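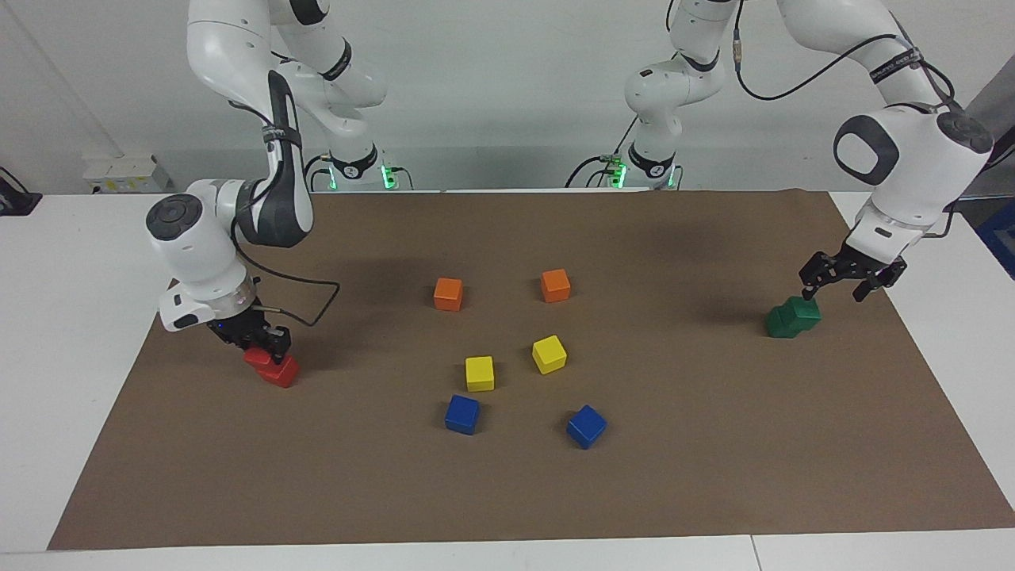 **Hui-mei Lam**

Então, finalmente fiz aquilo que prometia a mim mesma desde o ano passado: sentei-me com um café, abri todas as minhas contas de cripto e tentei perceber o que é que tenho, onde tenho e quanto paguei por aquilo. Comecei às 7 da manhã. Quando levantei a cabeça já passava do almoço e eu ainda estava de pijama, a discutir com uma folha de cálculo.

A culpa é da declaração de impostos (claro). A minha contabilista pediu-me "só um resumo das operações", como quem pede a lista do supermercado. O problema é que eu comecei a comprar umas coisinhas na Greneck, depois mudei para a Tultach porque uma colega do trabalho me convenceu de que as comissões eram mais baixas, e pelo meio ainda andei a brincar com trocas entre moedas sem fazer a mínima ideia de que cada troca pode contar como uma operação. Cada uma! Eu achava que só interessava quando o dinheiro voltava para a conta do banco, e foi a contabilista que me explicou, com muita calma, que é melhor registar tudo e deixar que ela decida o que conta e o que não conta.

A Greneck deixa exportar o histórico, mas em ficheiros separados por trimestre. Saquei 8 ficheiros, juntei-os todos à mão e só depois reparei que as datas vinham com o mês à frente do dia, à americana. Metade das minhas compras de setembro tinha ido parar a outros meses. Chorei um bocadinho, apaguei tudo e comecei de novo.

Com a Tultach foi pior, porque lá o histórico vem num único ficheiro (boa!) mas as comissões aparecem numa linha à parte, sem dizer a que operação pertencem. Escrevi para o apoio e responderam-me em 45 minutos, o que até achei simpático, só que a resposta era um link para a mesma página de ajuda que eu já tinha lido de trás para a frente. Acabei por fazer corresponder tudo pela hora. Dá trabalho mas dá, e a certa altura até se torna meio relaxante, tipo fazer malha.

E depois há a carteira que tenho fora das plataformas, a Bulis, que é onde guardo o que não quero mexer. Pensei que essa ia ser a parte fácil. Pois, não me lembrava onde tinha posto as palavras de recuperação. Revirei a gaveta dos papéis da casa, a caixa dos cabos, a pasta dos seguros, e fui dar com elas dentro de um livro de receitas, na página do arroz-doce. Já as copiei para um sítio decente, e não, não vou dizer qual é 😄

No fim das contas, entre comprar, vender, trocar e pagar comissões, o resultado disto tudo foi um ganho de 1787 euros. Fiquei contente e um bocado desiludida ao mesmo tempo, porque na minha cabeça eu era uma grande investidora. Se contasse as horas que passei a olhar para gráficos no telemóvel, mais valia ter dado explicações de matemática.

O que mudei desde então: tenho uma folha única, com data, plataforma, moeda, quantidade, valor em euros no dia e comissão. Preencho à quarta-feira à noite, com a televisão ligada, e são dois minutos. Também parei com as trocas por impulso, que eram quase sempre feitas na cama depois de ler um comentário entusiasmado num fórum qualquer. E fechei a conta na Greneck, depois de guardar os extratos todos (guardem os extratos antes de fechar, por favor, que depois recuperá-los pode ser um filme).

Uma leitora perguntou-me no último post se uso a Liu, aquela aplicação que promete fazer os cálculos sozinha. Experimentei a versão gratuita. Lê bem os ficheiros da Tultach, mas duplicou-me três compras e não percebeu que uma transferência para a minha própria carteira não era uma venda. Para quem tem poucas operações, acho que a folha chega perfeitamente. Se alguém tiver a versão paga, contem-me como é nos comentários, que eu ando indecisa e a minha contabilista já me pediu os números para o próximo ano.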